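Ticket 2745: Room sensor drops off the network overnight, humidity readings frozen
Print this page | E-mail this page

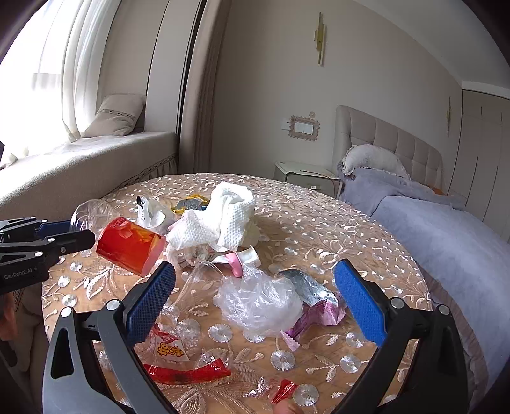

Reported fault: the Skorkik humidity sensor in the bedroom stops reporting between midnight and 6 a.m. and comes back without any action from the user. The hub is a Joklow base unit in the hallway, firmware 1854. Two other sensors of the same model, in the kitchen and the utility room, report normally on the same hub. The sensor normally sits on the round table in the bedroom, on the tan cloth with the embroidered leaves and flowers, and was taken off the table before testing began. Mains power and internet service were checked at the start and are not suspected.

Status: Closed
Priority: Low
Site: Cirthorpe
Opened: June 7, 2025

Symptoms
The dashboard shows a flat line for humidity and temperature. No offline alert is raised. The hub log shows the last good packet, then repeated entries of "child timeout, retry 3000 ms" until morning. When the sensor returns, it does not backfill the gap.

Step 1. Battery
Measured voltage under load. Within the range given on the battery door. Replaced the cells anyway with a fresh pair from the same pack used in the kitchen unit. Fault repeated the next night. Battery ruled out.

Step 2. Swap test
Exchanged the bedroom and utility room sensors and renamed them in the hub. The fault stayed with the bedroom. The sensor that had failed there ran clean in the utility room for three nights. Hardware fault ruled out. Both units left in their new positions.

Step 3. Signal strength
Signal at the bedroom is weak but usable during the day. At night it falls below the join threshold. The bedroom door is closed at night and open in the day. Closing the door in daytime lowered the signal slightly and did not cause a dropout, so the door is a contributing factor at most.

Step 4. Channel scan
Ran the hub's built-in scan at noon and again at 1 a.m. At noon the hub channel was quiet. At 1 a.m. it was heavily occupied. The router was set to pick its own wireless channel and to re-evaluate at midnight. On each failed night it had moved to a channel overlapping the hub. At 6 a.m. a second scheduled check moved it back.

Step 5. Router settings
Fixed the router to one channel, well clear of the hub. Turned off the midnight and 6 a.m. checks. Left transmit power alone. The hub needed a restart before it would accept the bedroom sensor again. First attempt to rejoin failed with error 400. Second attempt, with the sensor held next to the hub, went through.

Step 6. Reporting interval
The Wasilewska add-on that draws the charts had been set to hold the last value indefinitely. This explains the flat line and the missing alert. Changed the hold time to 30 minutes. A gap now shows as a gap. The alert rule was rewritten to trigger on missing data as well as on high humidity.

Result
No dropouts in five nights with the door closed. Signal in the bedroom is unchanged, and the link holds with the channel clear.

Open items
- The gap data cannot be recovered. Nightly averages for the affected dates should be left out of any comparison with January.
- A router firmware update may restore automatic channel selection. Check the setting after each update.
- If the hub is moved farther down the hallway, repeat Step 3.

Resolution code: configuration, third-party equipment.

Recent tickets
Joklow hub clock one hour behind after restart
Skorkik sensor reads high after battery change
Chart export from Wasilewska add-on stops at first blank row
Hallway motion sensor triggers with door closed
Renaming a device removes it from alert rules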